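Teaching the Tander gripper where things are: pencil grid setup
This is the setup I use on my bench for pick and place practice with the hand-held gripper. Pencil, ruler, one sheet of paper. Keep the lines light!

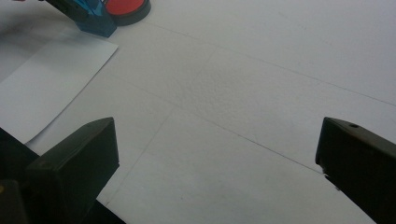 Step 1: Draw the grid
Start from one long line and work outward. I space mine 62 mm apart, which is a bit wider than my printed parts, so every part fits inside a cell. Don't press hard – I used a marker on my first board and the Dudik tracking script kept treating the lines as objects.
Step 2: Lay down the paper
Put a plain white sheet flat along one side, with one straight edge facing the open part of the grid. That's your drop zone. Mine is never square to the lines and it hasn't mattered so far.
Step 3: Record your passes
Open the fingers wide, come in low, and go slow. Sławomir Zieliński, who got me into this, told me to do 190 passes before training anything. I quit at 64 in February and the arm missed half its grabs, so yeah, listen to Sławomir. I do 29 in a sitting, then stretch my wrist.
Step 4: Move stuff between passes
Shift the part to a new cell every time, including the ones near the edges (I always forget those). When you're done, copy the files over before you erase any lines.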